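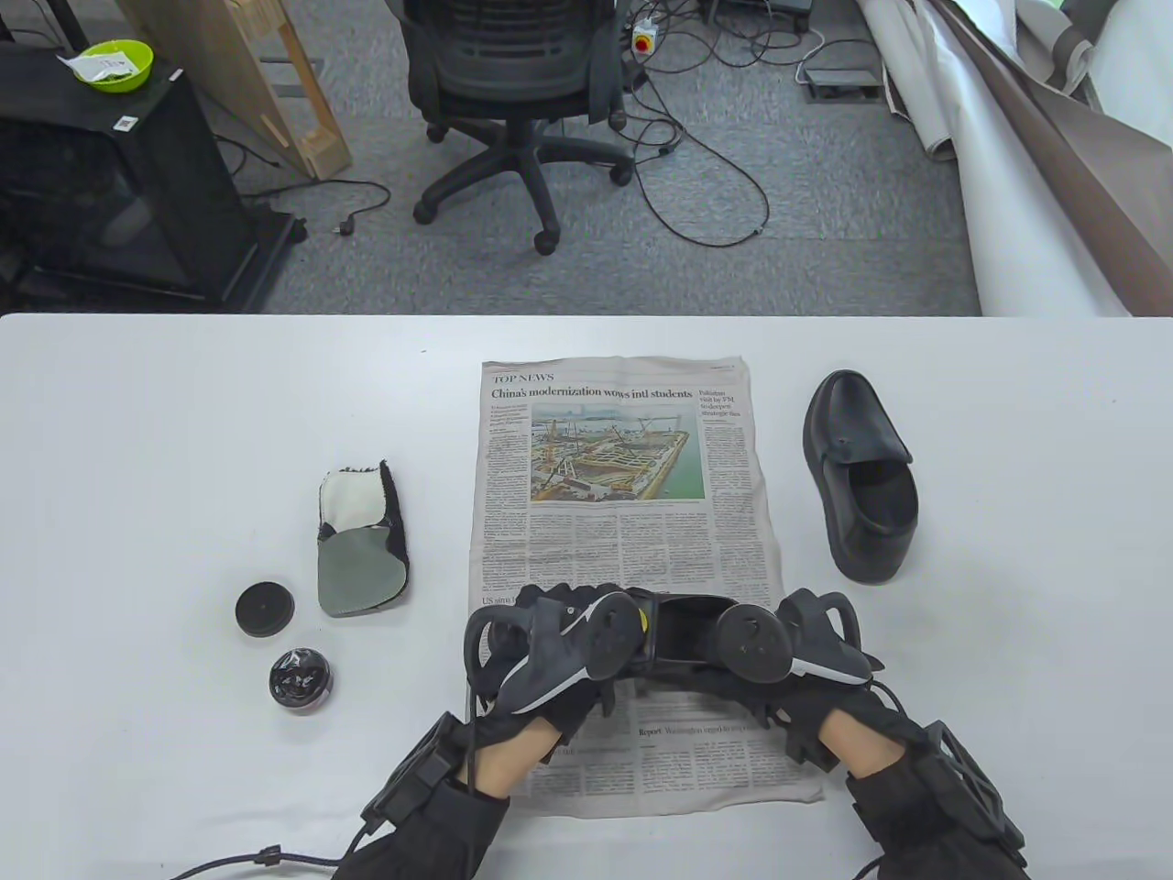 게르노투라(Gernotura)는 사람이 손으로 한 작업의 기록을 잘라 내고, 시간축을 맞추고, 이름표를 붙여 로봇 정책 학습에 쓸 수 있는 형태로 바꾸는 소프트웨어 도구 모음이다. 에미반스(Emivance)가 개발하며, 2020년 11월 17일에 첫 공개판이 나왔다. 이름의 유래에 대해서는 설명서에 한 절이 배정되어 있으나 그 절은 지금까지 비어 있다.

개요

초기 설계는 로잘리아 블체크(Rozália Vlček)와 트로엘스 스코우(Troels Skov)가 맡았다. 두 사람이 처음 만들려던 것은 제어기였는데, 제어기를 시험할 자료를 정리하다가 정리용 스크립트가 제어기보다 커졌고, 결국 스크립트 쪽이 제품이 되었다. 제어기는 저장소의 old 폴더에 남아 있다.

내부 구조는 수집기, 정렬기, 분할기, 재생기로 나뉜다. 수집기는 머리 높이의 카메라, 그리퍼에 달린 카메라, 손동작 추적 장치의 신호를 따로따로 저장한다. 장치마다 시계가 다르고 저마다 자기 시계가 옳다고 주장하므로, 정렬기가 이를 30Hz의 공통 시간축으로 옮긴다. 허용 오차의 기본값은 100밀리초이며, 사용자 대부분은 이 값을 줄였다가 다시 늘린다.

구두 손질 과제

게르노투라의 배포본에 딸린 과제 가운데 가장 자주 인용되는 것은 구두 손질이다. 탁자에 신문지를 깔고, 구두약과 닦개용 장갑으로 검은 구두를 닦는다. 사람에게는 집안일이지만 인식 모듈에는 꽤 고약한 문제로 꼽힌다. 검은 가죽은 특징점이 적고, 광이 날수록 조명을 반사해 겉모습이 변한다. 잘 닦을수록 추적이 나빠진다는 점에서 과제의 목표와 인식기의 이해관계가 어긋난다.

신문지는 반대 방향으로 말썽을 부린다. 글자가 빽빽해 특징점이 넘치는 데다 손에 밀려 움직이기 때문에, 초기 버전의 정렬기는 신문을 고정된 배경으로 믿고 탁자 전체가 미끄러진다고 판단하곤 했다. 마라마 하인즈(Marama Hinds)가 작성한 수정 코드는 인쇄면으로 추정되는 영역의 가중치를 낮춘다. 해당 함수의 이름은 ignore_the_news이며, 이름을 바꾸자는 제안은 두 차례 기각되었다.

그리퍼 시점에서는 구두가 화면을 거의 채운다. 니트처럼 보이는 골진 갑피와 매끈한 가죽, 홈이 팬 밑창이 한꺼번에 들어오고, 앞쪽 신문의 글자는 흐려져 회색 줄무늬가 된다. 밝은 창을 등진 구두는 대체로 그늘에 잠기므로 노출 보정은 기본으로 켜져 있다. 위쪽에서 신발을 누르는 손은 손가락 정도만 잡히며, 분할기는 이런 경우를 '부분 손'으로 분류한다. 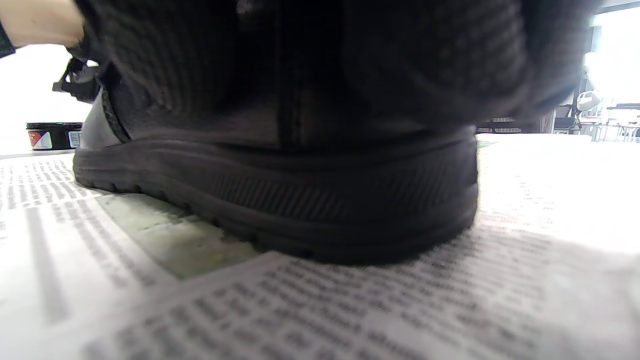

분할과 이름표

분할기는 연속된 기록을 '잡기', '바르기', '문지르기' 따위의 구간으로 나눈다. 경계는 손 속도와 접촉 추정값으로 정하고, 길이가 2초에 못 미치는 구간은 앞 구간에 합친다. '문지르기'와 '망설이기'의 구별은 오랜 논쟁거리였다. 응가이오 응가타(Ngaio Ngata)는 둘이 궤적상 같다고 보아 통합을 주장했고, 스코우는 망설임도 기술이라며 맞섰다. 현재 버전에서는 설정 파일에서 고를 수 있게 되어 있다. 논쟁은 끝나지 않은 채 사용자에게 넘어갔다.

재생기

재생기는 정리된 궤적을 모의 환경이나 실제 팔에서 다시 실행한다. 계획기는 레라릭(Rerarik)을 쓰며, 손목 자세가 관절 한계를 넘으면 가장 가까운 가능 자세로 바꾸고 기록에 경고를 남긴다. 사람의 손목은 이 경고를 자주 유발한다.

평가

클렘 티포키(Clem Tipoki)는 사용기에서 정렬기를 높이 평가하면서도 오류 메시지가 "정확하지만 무례하다"고 적었다. 다음 판에서 메시지는 공손해졌고, 정확도는 조금 떨어졌다.

같이 보기

레라릭
나바레테(Navarrete) 파일 형식
모방 학습
손-눈 보정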